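Last updated: October

Tritov open day at Plellside: plenty of coffee, not much car

The invitation promised a "full look behind the curtain" at the new Tritov Bellis, the small electric crossover that has been coming soon for a good long while now. So I drove out to Plellside, two hours past Dirnton on a road that needs work, and joined the line at the gate a little before 9 in the morning.

First thing to know if you go to one of these: the tour is short. We were given hi-vis vests, split into groups, and walked along a painted path beside the body line. The line was not moving. Our guide said it was between shifts. It was still between shifts when we came back past it after lunch. There were 7 Bellis shells on it, none with doors, and one of them had a sheet of paper taped to the roof saying DO NOT MOVE.

The paint shop was closed to visitors, which is fair enough, but so was the battery hall, and that was the part most of us had come for. We got a video of it instead. I have seen the video before. It is on the company's website.

What we did get was a finished car in the reception hall, in a sort of mustard color, and I spent as long with it as they would let me. The front seats are good. The rear bench is flat and mounted too high, and at my height (I am not tall) my hair was touching the headliner. The door pulls feel fine. The lower dash is hard, scratchy plastic and there is a gap at the glovebox you could post a letter through. "Pre-production," said the man on the stand, before I had asked.

Range is quoted at 400 km. I asked at what speed and in what weather, and was told it was a combined figure. I asked whether anyone had driven one that far and was told the test program was going very well.

Then the test drive, or what they called one. You get 2 laps of a service road with a speed limit of 25 and a company driver beside you telling you when to brake. It pulls away smoothly. It is quiet, as any electric car would be at that speed. The steering is light and I could not tell you a thing about how it handles, because there was only one real corner and a delivery truck was parked on it.
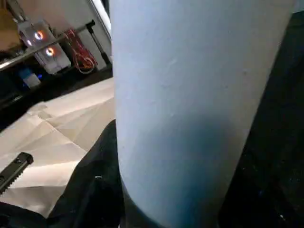
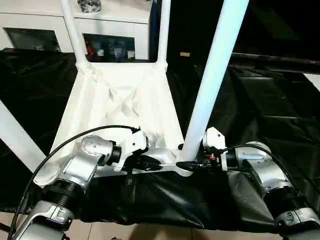
The question session at the end was better than I expected, mostly because the audience was in a bad mood. Someone who had put down a deposit wanted a delivery month. The answer was "the first half," and when he asked of which year there was a pause – a long one – and then a slide about dealer coverage. Dirnton will get a service point, apparently. It will share a building with a tire shop.

Price is still not confirmed. I was told it would be "competitive," and so was everyone else, in the same tone.

I don't think the Bellis is a bad car. What I could touch of it was mostly decent, and with that rear bench lowered it could make a sensible family runabout. I would want to see the line running, though, and I would want a real drive on a real road, before I handed over any money. My own deposit form is still in the goody bag, under a keyring and a very small umbrella. The next open day is planned for spring, and they say the battery hall will be on the route.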